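Nurngate Desk Set – README

3 min read

Contents list and reference layout for the Nurngate desk set, a small collection of everyday objects kept on and around a single work desk. The list is maintained by Marleny Palomino. Corrections go to her before they go into the list.

## Scope

The set covers the desk itself, the screen and its input devices, stationery, drinkware, cutlery and small decoration. Chairs, lamps and drawer contents are listed separately under Partington and are not repeated in this file.

## Surface

The desk top is light oak wood. The grain runs along the length of the desk, and positions are given relative to it: "far" means towards the wall, "near" means towards the sitter, left and right are as seen from the sitting side.

## Reference layout

The keyboard and monitor are placed first and everything else is set out from them. The monitor stands on its own base near the wall, with the keyboard in front and slightly to the left. The notebook goes at the left, near the far edge, and the cup goes between notebook and keyboard. The mouse sits right of centre, then the plant on its saucer, then the fork towards the right edge with its tines pointing to the back.

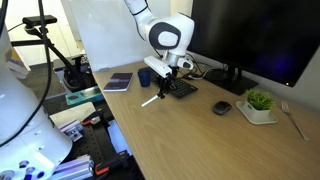
## Object notes

- Monitor: large, black, black rectangular base. The indicator light is orange and sits low on the right of the bezel.
- Keyboard: black.
- Mouse: dark grey, oval, compact.
- Notebook: dark navy blue, pinkish-purple band across the cover. Recorded as "notebook", never "book" or "diary".
- Cup: dark blue, cylindrical, slightly glossy. Recorded as "cup" even when it holds pens.
- Plant: artificial, bright green grass-like leaves, white square pot. Pot and saucer are separate entries – a layout may use one without the other.
- Fork: metal, silver. Filed under cutlery.

## Naming

Entries use colour, then object, in lower case: "navy notebook", "silver fork". Vetar names from the old list are still accepted in searches but should not be used for new entries.

## Changes

- March: saucer split from pot.
- Version 3: left and right defined from the sitting side.
- Version 2: Plindari codes removed from object names.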